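Progress report, Prurnska Pool and Spa Refurbishment
To: Baiba Vītola, Kandasamy Community Fund
From: Gediminas Vaher
Apr 28, 2022

Hi Baiba, sorry, squeezing this in between site visits. Covers everything since the January report. Receipts to follow separately, Plokasitz still owe me two.

Where we're at

Old filter out, new sand filter in and plumbed. Pressure tested twice. First go dropped overnight, dodgy union on the return line, replaced, second go held. Pump is the Plokasitz variable speed one you approved, runs a lot quieter than the old unit. The neighbours on the Pata Street side have already said so.

Spa shell: crack near the footwell ground out and patched. Gelcoat colour isn't a perfect match, a bit greyer than the rest. Contractor offered to redo it, I said leave it, it'll be under water. Happy to be overruled.

Spa jets all pulled, cleaned, 11 replaced. The rest were fine once the scale was off. Heater element was worse than we thought and has been replaced outright, see money below.

Pool tiling at the waterline is done on three sides. Deep end still to go. Tiler was off crook for a fortnight and then it rained. He's back now.

Not done

Cover roller. Ordered, wrong length delivered, sent back. New one is meant to be 15 working days from the supplier, I'd allow more.
Handrail for the spa steps. Waiting on the measure.
Non-slip coating around the spa. Can't go down until the tiling's finished, no point having people walk grout over it.
Signage. Wording is written, nothing printed yet. Depth markers need to match the new tile so they go last.

Money

Heater element and labour came in $700 over the line we had for it. Covered most of that from contingency. The jets were under by $277, so I've moved that accross as well. No change to the total ask. Contingency is getting thin though, and if the pipework under the deck turns up anything nasty I'll be on the phone to you before I spend a cent.

Electrician's invoice is higher than his quote. Querying it. Looks like he's charged us for the bonding inspection twice. Haven't paid.

Water and chemicals

Filled the spa only so far. Ran it cold for a few days then brought the heat up slowly. Alkalinity was all over the shop at first, tap water here is hard, so we've added a prefilter to the hose. pH has settled since. Still dosing by hand. The auto doser is in its carton in the shed until the controller gets wired.

Pool stays empty until the deep end tiling has cured. Then fill, then the startup brushing, which is daily and tedious, and I've got a roster half sorted.
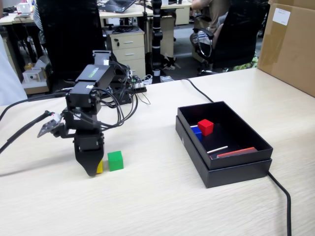
Controller wiring is booked with the same electrician, assuming we sort out the invoice without a blue. Timer settings will be off-peak for filtration, with the spa heat coming on early arvo ahead of the hydro class. Will send you the schedule once the physio confirms her hours.

Opening

Still aiming to get the spa open first, on its own, with the pool to follow. Needs handrail, coating and the health inspection. The inspector wants a full log of water readings before he'll come out, so we've started one, it's on a clipboard in the plant room.

I know the orignal plan had both opening together. The hydro group have been waiting long enough and I'd rather give them something. Can you let me know if that's a problem under the agreement? Clause on staged completion is a bit vague.

Need from you
OK on staged opening.
OK on leaving the gelcoat as is.
Release of the second instalment, form attached, signed this time.

Away from site for a couple of days after this but checking email. Next report when the deep end's done.

Gediminas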